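Teaching an arm by hand, 200 times

Oct 8, 2020

The engineer who leads the data work at Tristura did not start in robotics. She studied translation, and later she joined a company that made software for warehouses. For the last two years her days have been spent mostly in a simulated room with blue-grey walls, one table and one black arm.

"People think that we write the rules for the arm," she told me. "We write very few rules. We make examples, and then we make more examples."

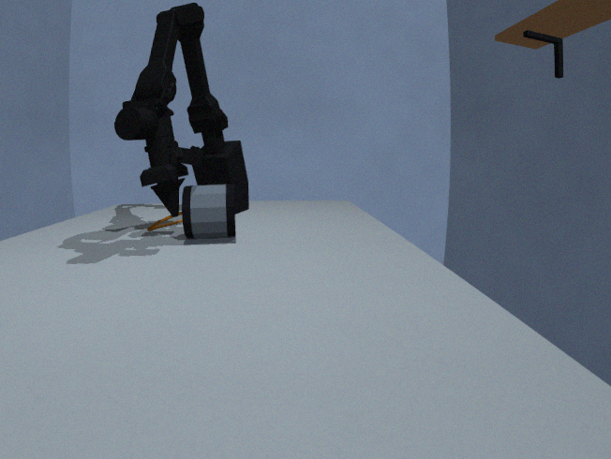
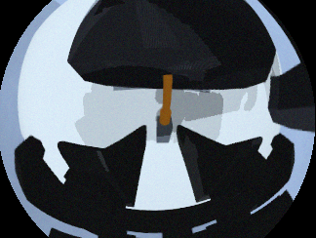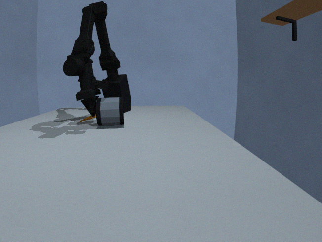
The room of the simulator and the arm, from the collection work at Tristura.

Each example is one complete attempt, done by a person who guides the simulated arm from a desk. The person has a small task written on a card. The system saves the positions of the joints and what the virtual cameras see, and the person decides at the end if the attempt should be kept.

In the present collection there are 884 attempts. Of these, 478 were accepted for training. I asked if this was a disappointment, and she shook her head.

"In the first week I wanted to keep everything. I thought that more is always better. But an attempt where the operator waits ten seconds, because he is thinking or he is drinking coffee, this also teaches something. It teaches the arm to wait ten seconds." The rejected attempts are not deleted. They stay in a second folder, and a part of the team uses them to study mistakes.

The tool for recording is called Jendevo and was written inside the company. She speaks of it with some patience. It used to save the camera pictures a little later than the movements of the joints, and the difference was so small that it was not noticed for a month. The trained arm was closing its fingers too late, and the team looked for the fault in the model first. "We changed the model three times," she said. "The fault was in the clock."

Why work in a simulator, when there are real arms to buy? Her answer was practical. In a simulator the table can be put back in its first state with one key, and two operators in different cities can work with the same room. Tristura has its office in Mudlow, but half of the operators work from their homes. A new operator makes 50 practice attempts before anything is saved.

She does not pretend that the simulator is the same as the world. Contact is the difficult part. When a finger touches a thin object, a small error in the calculation can make the object jump or slide in a way that no real object would do. The operators learn to recognize this, and they mark such attempts with a special note.

"The operators become too good for the simulator," she said. "They discover that from one side the contact is calculated better, and then all of them come from this side. It looks very nice. But the arm will know only one side."

For this reason there is now a rule about variety. After 200 attempts at one task, the starting positions are reviewed on a single chart, and the cards are written again if the points are too close together. The idea came from Singhal, a partner project that collects examples with real arms and had met the same problem earlier.

I asked her what makes a good operator. She thought for some time before she answered. Experience with games helps in the first days, she said, but later it matters less. Her best operator worked before as a seamstress – she moves slowly, she almost never corrects herself, and she stops when she is tired.

The next collection begins later in October, with new cards and more freedom for the operators to choose their own way to the object. She is a little afraid of it. The attempts will be less similar, and the checking will take longer.

"Maybe we will keep fewer than now," she said. "I would accept that. First I want to see the chart."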